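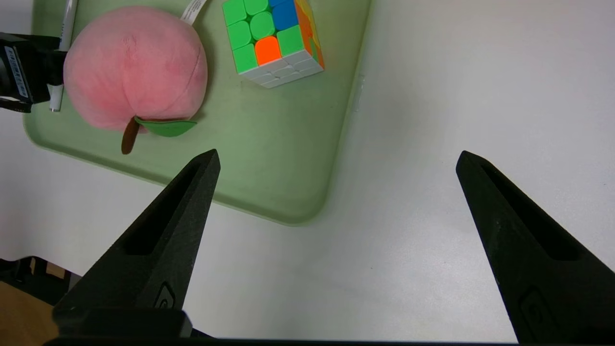
Activity Trays and Baskets: Frequently Asked Questions
Steltemden Family Learning Centre, Grosport
Last updated: Monday, March 14, 2022

What is an activity tray?
An activity tray is a small set of everyday objects and toys which may be borrowed for use at one of the Centre's tables. Each set is chosen so that the objects differ in feel, shape and weight. A typical set contains a soft toy, a puzzle and something to write with.

Who may borrow one?
Any family registered with the Centre may borrow a tray free of charge. Childminders and school groups should write to Inna Sirko at the enquiries desk before their first visit. Registration lasts until the end of June and must then be renewed.

How many trays may I take at one time?
Each family may take up to 2 trays. A second tray should be requested when the first is collected.

Which objects belong on the tray and which in the baskets?
Objects in use stay on the tray, inside the raised rim. Objects not in use go into the baskets at the back of the table. Please return every object to its basket before leaving, and leave the empty tray flat on the table.

On the pale green tray, a plush peach with a green leaf and brown stem is set out with a Rubik's cube and a white marker pen. The wicker baskets stand behind it, one dark brown and the other a lighter tan-orange.

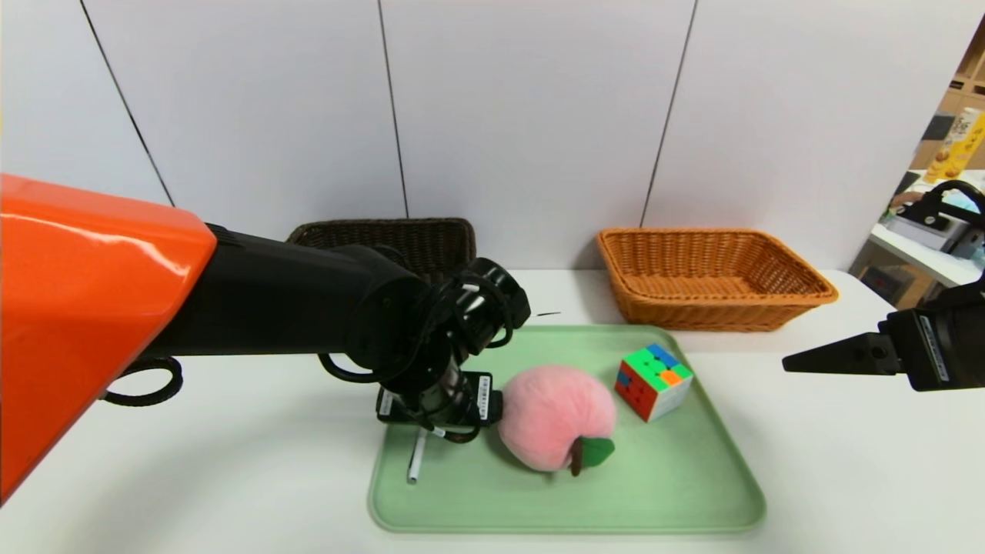 May the soft toys be washed?
Borrowers are asked not to wash soft toys themselves. If a toy becomes soiled, please hand it to a member of staff, who will record it and provide another. Fabric labels must not be cut off, even where the printing can no longer be read.

Are the marker pens suitable for young children?
Marker pens are intended for children of school age. Younger children may use them with an adult seated at the table. Caps should be replaced after use, and pens should not be used on the trays, the tabletops or the soft toys - marks on fabric are very difficult to remove.

What should I do if the puzzle cube has been mixed up?
Nothing is required. Cubes may be returned in any state. Please do not take a cube apart in order to restore the colours.

Something is missing from my tray. Whom should I tell?
Please inform the desk before you begin. Missing objects are entered in the stock book by Myroslav Pylypenko, and no charge is made for items reported at the start of a visit.

May I donate objects?
Donations are welcome if they are clean and complete. The collection at present holds nearly 1000 objects, and further puzzles would be particularly useful. Items with small detachable parts cannot be accepted. Offers should be addressed to Ustyna Demchenko, Collections, Room 93.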